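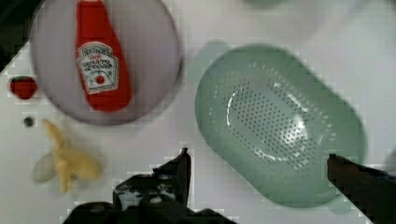 Play and Early Learning, Session Notes
The pretend kitchen: choosing it, setting it out, clearing it away

These are my notes from Wednesday, tidied up a bit for those of you who were writing so fast you forgot to listen (I saw you!). Bring them with you next time, because we'll be scribbling all over them.

Let's start with the thing I get asked most, which is how much stuff a play kitchen needs. Far less than you'd think! When I first ran a home corner, in the Plurstead nursery, I inherited a cupboard so full that the door had to be held shut with a chair. The children opened it, tipped the lot on the floor and wandered off to the sand. I took most of it away one lunchtime and put back a plate, a colander, a banana, a strawberry and a bottle of ketchup, and suddenly we had a café. With rather rude staff, I might add.

So my first rule is to begin with a meal. Ask yourself what a child could cook or serve with the things on the table, and who they'd be serving it to. A plate gives you a customer. A colander gives you washing and draining, and it will also be a hat, a boat and a steering wheel before the morning's out, so choose a sturdy one.

Food the children know

Play food works best when it looks like something from their own kitchen. A familiar label does a lot of work here. Children who can't read a single letter will still "read" a ketchup bottle to you with total confidence, and that's proper early reading – they've spotted a shape and a colour and linked it to a word. Write it down when you see it. I've lost count of the observations that say "played nicely in kitchen" when there was a lovely bit of print awareness going on under the writer's nose.

Do ask families what they eat. Eftychia Vasilakis brought this up in the session and she was quite right that a basket of plastic burgers says very little to a child who has lentils most nights. Her group asked every family for one clean empty packet from home, and the talk that came out of that kept them going until half term.

Fruit is your safest bet for a small budget. It sorts by colour, it sorts by size, it goes in a bowl, it can be sold in a shop. A peeled banana next to a whole one is a nice pairing too, as you get "before" and "after" on the table and someone will always want to know where the skin goes.

Setting out

I like a plain, pale surface and plenty of gaps. If things are heaped up, small children can't see what they've got, and they pick whatever is on top. Spread the pieces so that each one can be lifted without knocking another. Put one large thing down first and let the small ones sit near it. Leave the colander empty! I feel strongly about this. If you fill it, you've done the playing for them, whereas an empty one is an invitation and somebody will have it full in no time.

A cup on its side is fine, by the way. You don't need everything standing to attention like a shop window.

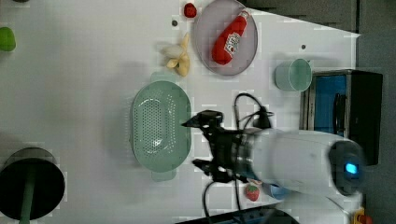 Aishwarya Rajan wasn't convinced by any of this and said her two-year-olds ignore a tidy table completely, and that they only settle once things are in a bit of a muddle. She now puts out the plate and the colander and hands the food over in a bag, so they get the unpacking as well.

I think that's a very good answer for that age. Unpacking is half the fun when you're two, and the bag can come back for clearing up. With threes and fours I'd still lay things out, but try both and see what you get. Make a note of how long they stay and who talks to whom, and we'll compare next time.

One practical point on appliances. If you have a toy oven or something of that sort, put it towards the back or side of the table, with its front facing the children and the food in the space before it. It then becomes the place things travel to and from, and you'll hear a lot more talk ("it's too hot, you have to wait"). In the middle of the table it just gets in everyone's way.

Clearing away

Now, tidying. I know, I know. But it's the richest bit of the whole session if you don't rush it, and I'd like you to plan for it as you would plan the play.

Give each kind of thing a home and say it out loud in the same words each time. Fruit in the colander, cups together, ketchup on the plate. Short phrases, and do one yourself first. I say "cups live together" about 400 times a week and I'm not bored of it yet.

Let the children choose the order.
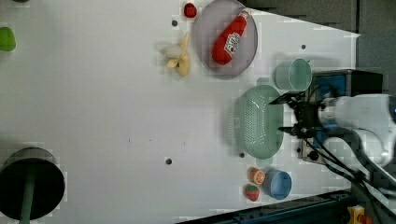
Some will go for all the fruit first, some will clear whatever is closest to them, and one will carry a single strawberry round the room for ten minutes. All of these are sorting of a kind. Step in only if the job has stopped altogether, and then offer a choice between two things: "Shall we find the cups or the fruit?"

Watch for matching that you didn't plan. Two cups in different colours might go together because they're cups, or be kept apart because one is blue. Ask the child to tell you the rule before you correct it. Filippos Sotiropoulos wrote down a splendid one, where the orange half had to go beside the strawberry "because they are both pudding".

Wipe-clean pieces can be washed at the end in warm soapy water, with the children doing it if you've got the aprons. Fabric ones need their own wash, so read the care label, and keep them out of the washing-up bowl or you'll be wringing out a soggy vegetable at home time.

For next week

Set out a kitchen table of your own with no more than ten pieces. Draw a quick plan of where everything started. Watch one child for ten minutes, then draw where everything ended up. Write up to 500 words on what moved and what was said, and leave out anything you only guessed at. Stelios and Annelies, you two are presenting first, so please bring yours on paper as the projector is still sulking.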